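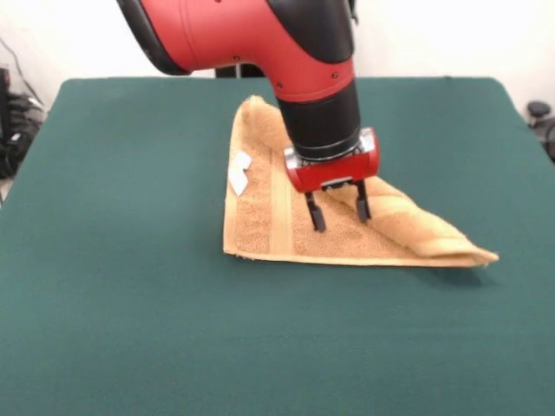
Reviewed by Tanveer Swati, Household Textiles Desk
Product: Goltorton terry towel, tan
Filed under: Bath and Kitchen Linens, December

The Goltorton terry towel is sold as a general household towel for kitchens, guest baths and shared facilities. Our desk purchased 4 of them at the regular retail price and kept them in service for 22 washes. The manufacturer had no part in the review.

The fabric is a conventional looped terry in a light orange-tan, with a smooth woven stripe band and a narrow hem in a slightly paler shade. The pile is fuzzy to the touch and remained so through the full wash period. Two loops pulled on one towel after it was laundered with a zippered garment, and neither pull ran.

Folding deserves separate mention. Many terry towels of this weight spring open when folded on the diagonal, and the corner must be pressed down more than once. The Goltorton holds a triangle fold well on a cloth-covered table. The woven band is the exception. It is flatter and stiffer than the terry on either side, and a fold that crosses it at an angle tends to lift. Users who prefer a compact shelf fold should turn the towel so that the band runs parallel to the first crease.

Absorbency was satisfactory after the third wash and poor before it. The care label does not advise washing before first use, and we believe it should. Drying time on an indoor rack was 183 minutes, longer than that of the Ledurau towel reviewed previously. The Trirel waffle towel dries faster than either but is noticeably rougher on the hands.

Shrinkage was slight and even on both sides. One hem corner began to fray at the eighteenth wash and was trimmed without further damage. Color loss was minor and most apparent along the hem.

Rating: 8 out of 10. Recommended for general household use. Purchasers who require a towel that is fully absorbent on the first day should consider the Ledurau.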